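Ellau Press to Publish Story Collection "Stultier" in April

Ellau Press has announced the April publication of "Stultier," a collection of linked short stories by Junhao Cheng, translated from the Chinese by Ximeng Cao. The paperback runs to 20 stories and will have a first printing of 600 copies.

The stories are set in Yuan, a river town whose only bridge has been closed for repair. The title story follows a retired ferry pilot who goes back to work without a license and begins keeping a ledger of what his passengers carry. Later stories return to the entries in that ledger, each told by a different resident. The longest, "Ilterel," takes place over a single night in a grain office.
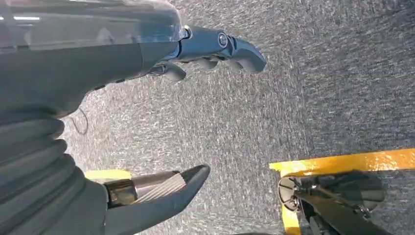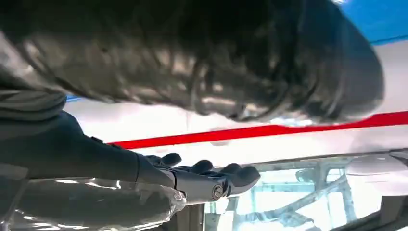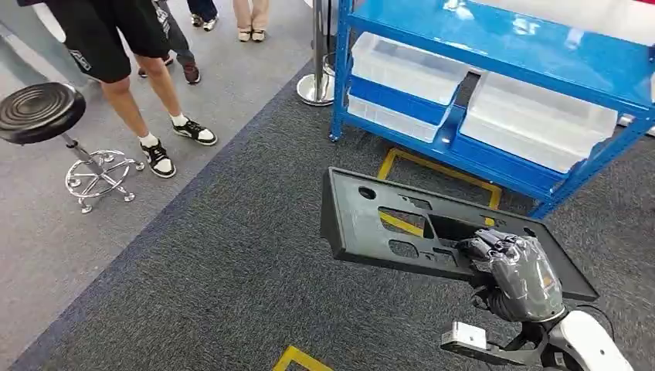 Photos: courtesy of Ellau Press

Cheng wrote the collection over a period of 3 years. Four of the stories were printed earlier in magazines and have been revised for the book; the remainder are new. The order of the stories follows the order of the ledger, with two exceptions noted in the afterword.

"The ledger came first, and the people were worked out from the items," said Cheng. "A sack of lime, a door, a caged bird. I had to decide who would carry a door across a river."

Cao's translation keeps local units of weight and distance and leaves most forms of address in the original. A short glossary is printed at the back. "The narrators all address the pilot differently, and a reader can follow that without a note on every page," said Cao.

A hardcover edition - numbered and signed by author and translator - will be sold directly by the publisher. Advance reading copies are available to reviewers and booksellers on request. Requests should state the format required, print or electronic, and the name of the publication or store.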